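Untangling the Jewelry Pile (and Keeping It That Way)

2022-10-10
by Milagros Agudelo

I put this job off all summer. My jewelry had been living in a cookie tin since we moved in July, and every time I wanted a necklace I had to pull out four of them, plus an earring back, plus a safety pin. You know the tin. I think everybody has one.

So last week I cleared the table, made a pot of coffee and sorted the whole lot. It took longer than I'd planned, but I picked up a few tricks along the way that I wish I'd known years ago, and my friend Remedios has been after me to write them down.

First tip, and it's the one I'd keep if I had to throw out the rest: work on something plain and white. Thin chains just vanish on wood grain, and on a patterned tablecloth you can forget it. A white sheet or a big piece of paper is fine. Smooth is better than fluffy, so skip the towel — those little loops grab every clasp and prong going. Clear off the mugs and the mail first, too. You want a lot more space than you think.

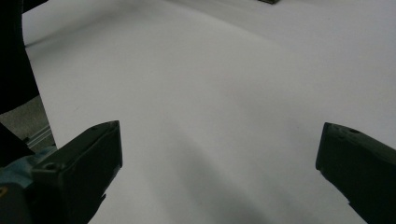

I'd also move your lamp before you start. I had mine behind my shoulder and kept working in my own shadow, which is hopeless when you're hunting for the end of a chain. Put it off to the side, and a bit low if it bends. And please, if your table is anywhere near a sink or a floor vent, cover the opening. I lost a very nice stud down a vent in our old apartment and I'm still sore about it.

Now for the sorting. Don't take things out of the tin by type, just take them out. I tried doing all the rings first and ended up stirring the pile so much that the chains knotted themselves even worse. Lift out whatever is on top and lay it down flat with some room around it. Anything tangled goes in a saucer for later (have a snack first, you'll be nicer to it).

Bracelets come next for me since they're the quickest to deal with. Fasten every clasp before you put a chain down! An open chain will find another open chain, I swear it goes looking. Once they're closed, lay them flat and check the clasps and the little rings that join them. If one has a gap you can catch your fingernail in, put it aside to fix. Don't tell yourself you'll remember.

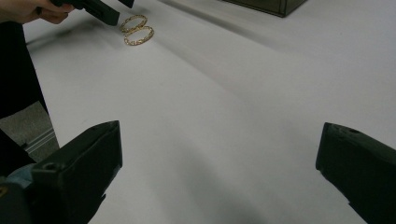 Two gold chain bracelets, laid out flat on the white.

For knots, I use two sewing pins and a drop of baby oil. Put the knot on a saucer, add the oil, and wiggle a pin into the middle of it until something loosens. Don't pull on the ends, ever. If it isn't budging after one song on the radio, leave it and come back. Wash the oil off afterward with warm water and a tiny squirt of dish soap, then let the chain dry completely before it goes away. I wouldn't do this with pearls or anything that has glued-in stones. Those just get a soft cloth.

My neighbor Kadir uses talcum powder where I use oil, and he's very firm about it. I've tried it. It does work, but I had powder in my coffee and on the dog, so I'm sticking with oil.

Then it's earrings, and the rule is that pairs stay together or they go in the odd-ones bag. I had 17 singles. SEVENTEEN! I gave myself until the end of the day to find their partners, and what was left went in a sandwich bag in the back of the closet. Some of them may turn up in a coat pocket. The rest can go to Inmaculada's granddaughter, who glues them on picture frames. 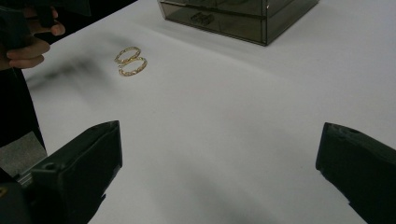
Hoops are the ones that used to give me trouble, especially thin ones with any kind of texture to them. Loose in a tin they hook on to everything. If yours have a closing post, shut it before you put them away, and keep each pair in its own spot where nothing heavy will sit on top. Thin hoops bend, and they never go quite round again.

As for where it all lives now, I'm a convert to little drawers you can see through. I don't need to see every detail, even a smoky plastic lets me know which drawer has stuff in it, and that's enough to stop me opening all of them before work. Earrings go up top because I wear them daily. Bracelets are underneath. Line the bottoms with a scrap of felt if yours are slippery — things slide to the back when you yank the drawer, and I am a yanker.

Necklaces I hang. I tried a drawer for them and was back to knots in 3 days. A strip of cup hooks inside the closet door does it, with one necklace to a hook. Long ones go on the outside so they don't swing into the others.

If you've got silver, drop a stick of plain white chalk in with it to slow down the tarnish. Change it when you remember. I'm still using the first stick, so don't go by me.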